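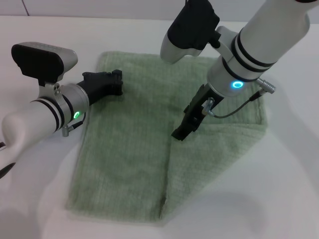 Why I Do Not Trust a Clean Dataset

Wednesday, July 29, 2020

In our field we like to report how many demonstrations we collected, and we are shy to report how many we threw away. I think the second number is more important, and I want to argue that it should be much smaller than it usually is.

My group in Drurneck works on cloth folding with two arms. A person guides the arms, the cameras record, and later a network learns to copy the motions. For the project we call Nilamik we recorded 1242 folding episodes. After the usual filtering, 860 stayed. The filter was strict, and I wrote most of it myself. It removed every episode where the operator stopped, grasped twice, or opened a fold again and repeated it. What stayed was smooth and pleasant to watch.

The policy trained on these 860 episodes folded well when the towel was placed as the operators had placed it. When the first grasp was a little wrong, the arms continued as if it was right. They closed on air, lifted air, and laid the air down very carefully. I watched this for a whole week in October before I understood that the mistake was mine. I had removed from the data every moment in which a human shows what to do after an error.

So we trained again with all 1242 episodes, the ugly ones included. The average fold became a little less straight. But the policy learned to go back. It missed a corner, it waited, it tried from a different side. For a home or a laundry I would choose this second policy without thinking long.

The same question comes with the wrist cameras. Many pipelines score each picture by how much it contains, and drop the ones with low score. A wrist camera spends a good part of its life looking at almost nothing.
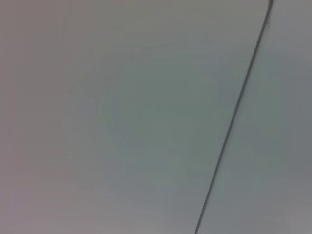

Zeeshan Kiani wrote to me after reading a draft that I make it too easy for myself: empty views cost storage and training time, and if the head camera already sees the towel, the wrist view at that moment adds only noise. In the Lashari experiments, he says, they dropped such views and lost nothing they could measure.

I take the point about cost. But I would ask what was measured. If the test is only the final fold, from a good starting position, then of course nothing is lost. An empty view also carries information, namely that the cloth is not where the gripper is. A policy which has never seen this during training has little chance to recognize it later.

I do not say that every recording must be kept. A broken time stamp is broken, and an arm that lost its connection teaches nothing. We still remove such episodes, and at Ratavden, where we now share our data, the rule is that 2 people must agree before one is deleted, and the reason is written beside it. It is slow work. I would like to see the same list of reasons in the appendix of each paper on cloth folding, even if it makes the paper longer and the authors look less tidy.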